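Gindville Kitchen Share – what's on the shelf this month

Last updated Sep 19, 2020
6 min read
14 shares | 9 comments

Quick one this time, I'm typing between the bread and the school pickup list and I have maybe half an hour. Apologies to everyone who wrote in about the long item on canning lids. It's coming. It needs a rewrite and a proper table and I have neither.

So. The play kitchen boxes.

For anyone new: we lend out kitchen stuff. Big pots, the good mandoline, cake pans in shapes you need once. Since March we've also been lending boxes of play kitchen things for little kids, which began as one crate from Amparo Huanca's garage and has now eaten the whole bottom shelf and part of the next one up. Amparo sorted it all last weekend. Took her two evenings and a lot of tea.

What she found, more or less in the order she told me over the phone:

Too many plates. Way too many plates. If you have a box at home and it came with more than a small stack, please keep the extras or pass them on to a neighbor, we don't need them back.

Forks OK. Knives OK. Spoons gone. I think every spoon in the collection is under a couch in Droltside. Look under your couch.

Pretend food is good, better than I expected. Somebody gave us a whole bag of fruit and veg in great shape. The bread slices are chewed (we washed them, then threw them out anyway, they were beyond help). Eggs fine. One of the pizza slices doesn't match the others and never has.

Real kitchen things go down best. This is the part I wanted to write about and now I've used up half my time on spoons. Families keep telling us the same thing – the kids go straight past the tiny pans and ask for whatever the grownups use. A sieve. A whisk. A measuring cup they can scoop with. Segundo Huaranga's twins had the box for two weeks and the only thing they cried about giving back was a potato masher.

So from now on every box gets a few full-size pieces in with the small ones. Nothing sharp, nothing glass, nothing with a cord. If you have plastic bowls, strainers or cups you were going to get rid of, bring them by. Scratches are fine. Stains are fine, tomato stains especially, we all have them. Cracks are not fine, a cracked edge pinches fingers.

A word on washing becuase I get asked every single week. Warm water, dish soap, an old toothbrush for anything with holes in it. Rinse it under the tap from the back side first so the bits push out the way they came in. Then leave it upside down on a towel overnight. Don't put the play food in the dishwasher. Some of it is hollow and fills up with water and then you have a lemon that sloshes for a month. If it does happen, squeeze it hole-side down and leave it on a warm windowsill.

Games that worked. I asked on the last pickup day and wrote the answers on the back of a receipt, so this is what I can read of it:

Soup. Everything goes in, everything gets stirred, everyone has to taste. Goes on forever.

Shop. One kid sells, one kid buys, money is buttons. Grelard Street parents say to agree on prices first or there will be tears.

Washing the fruit. This one's mine and I will defend it. One thing to rinse in, one thing to serve in, a few pieces of fruit. That's the entire game. With real water if you're outside or feeling brave, with no water at all otherwise. Mine did it dry on the table all of last winter.
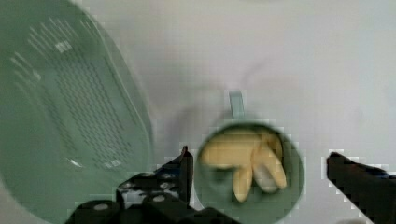 Matching colors turned out to matter more to the kids than to us, so Amparo has been pairing things up by color where she can. Green with green, that kind of thing, and then one piece of fruit in a color that stands out. Yellow bananas in a green cup, with the big green colander next to it, and a three year old knows what to do without being told. The cup has a short handle, good for small hands that want to tip and pour. And all those little slots in the colander are fun to poke at, or look through, or wear on your head, I've seen all of it. If you're making up a set at home, start there: one strainer, one cup, one fruit. Add more later when they get bored.

Pickup and returns. Same door, same hours, ring twice. If the Nautiyal room is locked go around by the side steps and knock on the window. Two weeks for the play boxes, three if nobody is waiting. Please put the list back IN the box, on top, not underneath, we had to unpack four of them just to find out what they were.

Still wanted: spoons (see above). A play teapot with its lid. Plastic colanders in any size. Crates with handles, the stacking sort. A roll of wide tape that sticks, ours doesn't.

Not wanted: plates.

Next time, the canning lids, I promise. And somebody asked about sharpening, so I'll try and get to that to if there's room. Bread's beeping. Gotta run.

14 shares | 9 comments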